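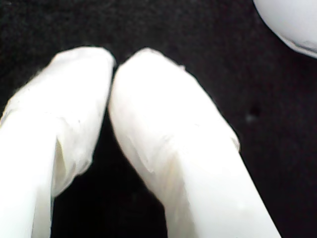
White gripper fingers, tips nearly touching.

3 min read

Lai-ching Yau has been responsible for water loss in the Pretthorpe district for six years. The network has 252 miles of main, most of it cast iron, and before she took the post its leakage was estimated once a year by subtracting billed volume from pumped volume. She considers that figure nearly useless.

"You get one number for the whole town," she said. "It includes leaks, meter error, hydrant flushing and theft. You can't send a crew to it."

Her first project was to divide the network into metered zones, each closed off by boundary valves and fed through one or two inlets. The district's records listed 1,696 valves. Finding them took most of two summers. A fair number had been paved over, and several on the Trujillo Street main were recorded as shut and found open, which explained a pressure anomaly her predecessors had put down to a faulty gauge.

With the zones in place, Yau works mainly from minimum night flow. Between two and four in the morning, legitimate use drops close to its floor, and whatever remains is compared with an allowance based on the number of connections. A bakery or a hospital has to be logged separately or it will look like a burst.

"People want an alarm threshold," she said. "I prefer the trend. If a zone sits high but flat for a year, that might be a customer I don't know about. If it steps up on a Tuesday and stays there, I want someone out with a listening stick." 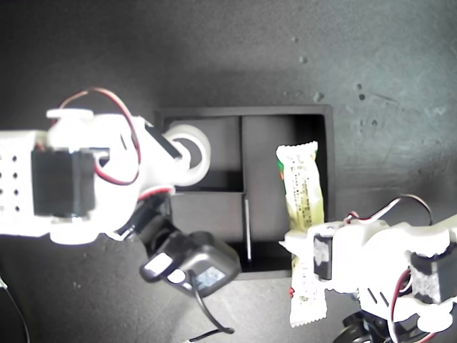
The acoustic work is slower. Yau's team uses Mulska loggers, which clip magnetically to valve stems and record noise overnight. On iron pipe she spaces them 200 feet apart in dense streets and farther apart where there are few service connections. Plastic pipe carries sound poorly, and on the newer estates the crews rely on step testing, closing one section at a time and watching the inlet meter.

She is cautious about correlation. The calculation needs the pipe material, the diameter and the true length between sensors, and an error in any of them moves the dig location. "The software gives you a position to the inch," she said. "The map it's working from may be ten feet out. I tell new staff to measure with a wheel before they believe it."

Pressure management has given the larger saving. Reducing valves at the low end of town now drop pressure after midnight and restore it before the morning peak. Background leakage through joints fell in every zone where this was done. The complaints came from upper floors of a single apartment block, where a partly closed riser valve turned out to be the cause.

Repair time remains the weak point. The target is 48 hours from confirmed location to backfill - achievable on side streets, rarely on the state route, where permits alone can take longer.

Asked what she would change first with a larger budget, Yau named customer-side service lines. The district doesn't own them beyond the curb stop and has little authority to have them repaired. A draft rule is due to go before the board in March. She expects the argument to be over who pays for excavation under private driveways.

Replacement of the Trujillo Street main has been put back again. "It's the oldest pipe we have," she said, "but it isn't the one that leaks most. I'd still do the north side first."

Questions about this article: contact the Pornarell editorial desk | © Pornarell | Back to top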